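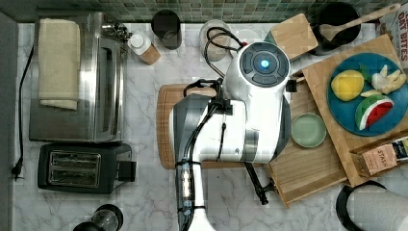

Sourdough starter, flour comparison, 2024-12-06

Third round with the Uvik whole rye against the Grandelar white bread flour. Same jars as last time, washed and dried overnight. Tare weights are on the lids in marker. Lingyun redid two of them that had rubbed off, so use the new ones.

Fed both at 8:15. Starter 40 g, flour 40 g, water 40 g. Tap water left standing in the pitcher since yesterday. Room was colder than I wanted at 8:15, 66 F by the wall thermometer, up to 70 F by lunch.

Rye: doubled by 12:40, peaked a little after 2. Domed top, then flat. Smell sour and a bit like apples.

White: slow again. Doubled at 3:10. Bubbles small and even. No peak I could call before I had to leave at 5.

Zane thinks the white is just underfed from the April stock and wants to run it twice a day for a week before we compare anything. Fair. I would also like to try it with 10 percent rye mixed in, since that's what most people baking at home end up doing anyway.

Dough test with the rye starter only. Flour 1,000 g, total dough in the tub 1,848 g after I lost some to the scraper and my hands. Divided into two, one with 184 g of soaked seeds folded in. The seeded one was sticky and I added flour without weighing it, so don't trust the hydration on that one. Both in the fridge at 4:30.

To do
Bake both Saturday morning, same oven rack, lid off at 20 min
Order more Grandelar, under half a bag left
Ask Zane where the second probe thermometer went
Switch white jar to 8 and 8 feeding
Write down the seed mix, I keep forgetting the flax amount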